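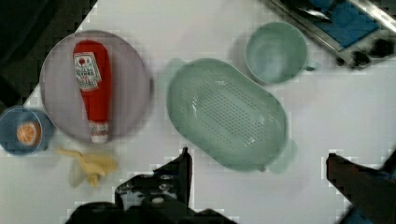 FOR IMMEDIATE RELEASE

Clilbridge Opens Kitchen Chore Trials to Outside Labs, Says Robots Are "Not There Yet"

Savside test kitchen. Clearing up after a meal, one arm, one table. Clilbridge today put out the results of its first round of chore trials, and the headline number is going to disappoint some people. Out of 1149 attempts at single kitchen jobs, arms working without help finished fewer than half. The company is publishing all of them anyway, misses included.

"We get asked every week, can it do the dishes. No. It can do bits of the dishes," said Yuxi Su, head of trials at Clilbridge. "Pick up a cup, fine, most days. Pick up a cup that's next to a plate that has a bottle lying on it, now you are waiting."

The trials are called Kekik. Each one is a plain instruction of the kind you'd give a teenager. Put the cup away. Move the colander. Clear the plate. Time limit is 130 seconds, no resets. Toy food stands in for the real thing. 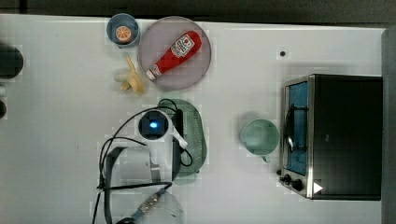 Overhead view of a Kekik table setup, with mug, plate, play food and toaster oven.

What went well: open space, stiff objects, handles facing the arm. Mugs and cups did best of anything in the set.

What didn't: anything floppy, anything stacked, anything wide. Peels were bad. Bottles lying on their side on a plate were worse then expected, the fingers tend to catch the rim first. Oven doors are in the next round and Clilbridge is not making promises on those.

Speed is the other problem. A person clears the same table in 36 seconds. No arm in the trials got near that, and the ones that hurried dropped more.

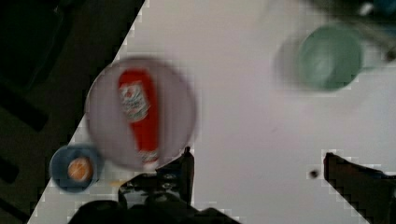
Wrist view: bottle on the plate, bowl to the lower left, green cup at upper right.

"Shops ask us the same thing as families do," said Remzi Gündoğdu, who runs the shop-floor side. "Back counter of a cafe, end of the day, stuff everywhere. I tell them keep your dishwasher staff. Maybe ask me again in a while. A line where the same tray comes at you all day, sure, thats solved. A counter is different every time."

Cosgrove, which runs staff canteens and sat in on the trials, agrees on the timing but wants to keep going. Operations lead Ataahua Harawira said the company would take a machine that does one job well over one that does ten badly. "Give me colanders and bowls back on the shelf overnight. I don't care if it's slow. Overnight is long." 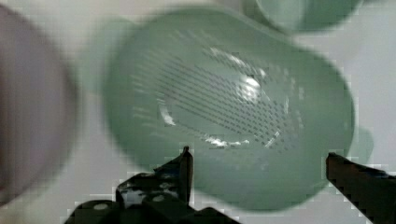
Colander seen from the wrist camera, gripper fingers open.

Round 2 starts in September at Savside. Outside labs can bring their own arm and gripper or use the one on site. New for this round: oven doors, drawers, and a wiping task that the team has argued over since spring. Scoring stays the same. Finished or not finished, no partial credit.

Labs wanting a table slot should write to Cormac Foley at the Clilbridge trials desk. Slots are mornings only. Full results, task cards and the object list are on the Kekik page.

Press contact: Tipene Treloar, Clilbridge. Interviews by phone, after 2 p.m. please.

About Clilbridge
Clilbridge tests automation for homes, kitchens and small shops. It doesn't build or sell robots.

###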